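The Plondton hate incident register went up to 1,578 entries in May, and within a day everyone in town had an opinion about the number. Very few had one about the incidents.

I've read the register. It lists 1,172 reports of threats or vandalism, and the rest is leaflets, mostly the same leaflet, which blames newcomers for the bus schedule. Whoever writes it has clearly never met our bus company.

Councilor Gert Shabalala called the rise alarming. His rival, Bríd Cullinane, called it better record-keeping. I suspect both are right, which must be awful for them.

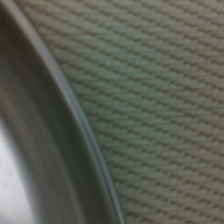
Pale grey weave, close up.

What I'd like is a register that says what happened next. Two of the entries mention an arrest. The others just stop, as if the clerk had gone to lunch. Count all you want, but somebody should call these people back, starting with the family on Venter Street whose door has been painted over twice.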